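FOR IMMEDIATE RELEASE

May 19, 2026

# Tovemberg Rentals Opens Its Furnished Apartments to People Who Are Between Things

**KARKONTON –** Tovemberg, the furnished rental company that has been putting forks in other people's drawers since before its founders owned matching forks themselves, today announced the opening of Kandasamy House, a building of 30 small apartments on the east side of Karkonton for tenants who need somewhere to live for longer than a hotel would be bearable and shorter than a lease would allow.

The apartments rent by the month, with a shortest stay of one month and a longest stay of 14. Each comes with a bed, a table, a working oven and a kitchen drawer whose contents were argued over for most of the winter. Bookings open today. The first tenants can move in next month.

"The rental business has always been very good at people who know what they're doing," said Sinéad Moriarty, founder and managing director of Tovemberg. "You know the city, you know the year, you know whether you're bringing the piano. We get calls from everybody else. Their floor is being replaced. Their job starts Monday and their house sells whenever it sells. They've split up and one of them kept the couch. They don't want an experience. They want a door that locks and a pan."

## A building with a past in dentistry

Kandasamy House takes its name from the Kandasamy family, who built it as offices and rented most of it to dentists. Longtime residents of the neighborhood still call it "the teeth," and Tovemberg has accepted that no amount of signage is going to change this.

The conversion was led by Clirkudau, a Karkonton design and building practice that usually works on schools. Its brief for the apartments ran to six pages, five of which concerned storage. The waiting rooms became studios. The larger treatment rooms became one-bedrooms. The plumbing, which had been laid out to supply a great many small sinks, turned out to be a gift to anyone trying to put a great many small kitchens into the same walls.

"Dentists are wonderful people to inherit from," said Thirumalai Unnithan, the architect in charge of the project at Clirkudau. "Water everywhere, power everywhere, excellent daylight. What you don't inherit is a single closet. Apparently you go to the dentist with your coat and you leave with it, and that's the end of the matter. So we spent a year looking for places to put closets."

They found them under the stairs, over the doors and, in two of the studios, behind a panel that tenants are shown on the day they arrive so they don't discover it on the day they leave. Every apartment now has hanging space for a winter coat, a shelf deep enough for a suitcase lying flat, and one cupboard left completely bare for whatever the tenant has brought along and can't explain.

## The inventory

Tovemberg is publishing the full contents list for its apartments along with this release, having found that prospective tenants ask about the can opener before they ask about the neighborhood. The company's position on the can opener is that there is one, it is the turning kind, and it has been tested on actual cans.

The list was drawn up by Nneka Mohammed, head of interiors, who moved into a trial apartment in December and wrote down everything she went looking for and didn't find. Her notes began with a colander and grew from there.

"The first evening I was very calm and professional," said Mohammed. "By the end of the week I was writing things like WHERE DOES A WET UMBRELLA GO in capital letters. There was a gorgeous vase in there. I had nothing to drain pasta with, but I had a vase. I thought about it, too."

The vase has since been retired. In its place, so to speak, the apartments have gained a colander, an umbrella tray, a second dish towel, a reading lamp that can be switched off without getting out of bed, a sewing kit, a plunger stored where a guest can find it without holding a conversation, and scissors. Mohammed describes the scissors as the single most requested item in furnished housing and the one most likely to leave with the tenant.

Her other rule concerned surfaces. Furnished apartments, in her view, tend to arrive with every flat place already occupied by something decorative, so that the new tenant's first act is to stand in the kitchen holding a bag of groceries with nowhere to put it down. Tovemberg's counters carry the few things a person is likely to reach for on the first morning, and the bowl of ornamental twigs has been discontinued across all properties.
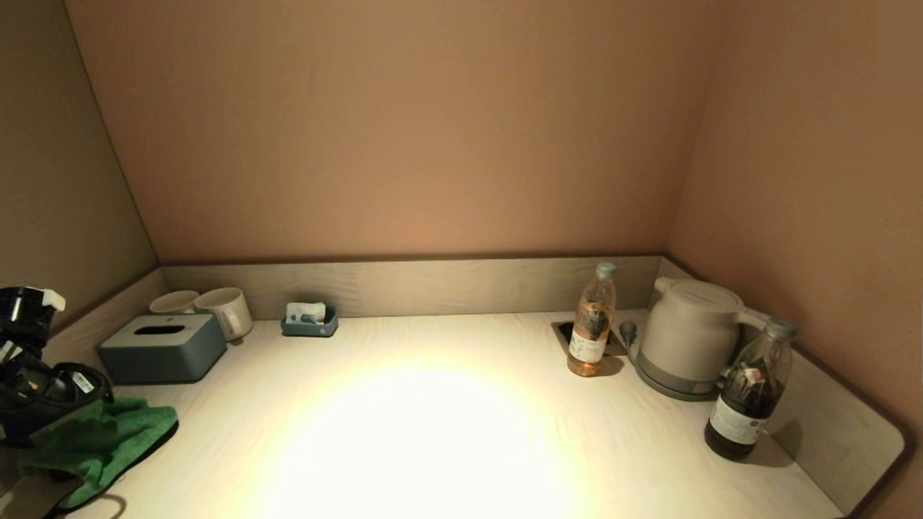 *Counter with whitewashed wood-grain surface, mugs and tissue box.*

Colors throughout Kandasamy House run to warm walls and quiet gray trim. The palette was picked after a long trial in which staff were asked to imagine looking at each sample while on hold with an insurance company. A strong yellow did well in the morning sessions and was eliminated by lunch.

## What it costs, and what it doesn't

Rent covers heat, water, electricity, internet and a change of linens every two weeks. Tovemberg charges no cleaning fee on departure, no fee for the key, no fee for a second key, and no fee for asking about fees. The deposit is half a month's rent and is returned within five working days of the tenant leaving.

Tenants may extend by the month until they reach the 14-month limit. They may also leave early with two weeks' notice, a term the company's accountants raised with management several times and then once more in writing.

"I did put it in writing," said Johannes Kruger, finance director. "I'd like that noted. But we looked at why people leave early, and nearly always it's that something has gone right. The floor's finished, the house sold, they've made up with the person who has the couch. It's a hard thing to fine somebody for. I have modeled it, and we can afford to be decent. I was as surprised as anyone."

Kruger also approved the purchase of spare scissors.

## Living with the neighbors

Kandasamy House has a front desk, staffed on weekdays and for part of Saturday, and run by resident manager Mohandas Kamath, who joins Tovemberg after a long career in hotels. He has asked that it be made clear he isn't a concierge. He will take in packages, fix a dripping faucet, explain the recycling and tell tenants which of the two nearby bakeries to go to. He won't book theater tickets.

"In a hotel you learn to say good morning to people so that they feel important," said Kamath. "Here it's different. Someone comes down in yesterday's sweater because the builders have called with bad news. You say good morning a bit more quietly. Then you mention the bakery."

The ground floor includes a laundry room, a bicycle store and a shared room with a long table, which has no program of events. Early plans called for a weekly social evening. A survey of tenants in Tovemberg's existing buildings found that they liked the idea of other people attending it. The table will be available to anyone who wants to sit at it, and the coffee machine beside it is free to use.

Pets are welcome, on the understanding that a dog between homes is having much the same year as its owner. Cats must be registered with the front desk, mainly so Kamath knows who he is talking to in the hallway. Tenants with larger or less usual animals are asked to call ahead and be specific.

## How to book

Apartments at Kandasamy House can be reserved through Tovemberg's website or by phoning the leasing office. Viewings take place on weekday afternoons and last as long as it takes to open every drawer, which visitors are encouraged to do. Employers and insurers arranging housing for somebody else may reserve several apartments at once, though Tovemberg asks that the person who will be living there be allowed to see it first.

Two of the ground-floor studios have step-free access, wider doorways and lowered counters. These are held for tenants who need them and aren't released to the general list.

## About Tovemberg

Tovemberg rents furnished apartments by the month in and near Karkonton. The company was founded by Sinéad Moriarty after a kitchen renovation that was supposed to be over quickly, during which she lived in four different short-term rentals and ate a large amount of soup. Kandasamy House is its biggest building so far. The kitchen was eventually completed and she reports that it's fine.

## About Clirkudau

Clirkudau is a design and building practice based in Karkonton, known for schools, libraries and, as of this year, closets.

## Press contact

Members of the press who would like to visit Kandasamy House, speak with Sinéad Moriarty or Thirumalai Unnithan, or see the complete inventory (including the section on lids) should contact the Tovemberg press desk through the leasing office in Karkonton. Interviews with Johannes Kruger are available by arrangement and will be kept short at his request.

\###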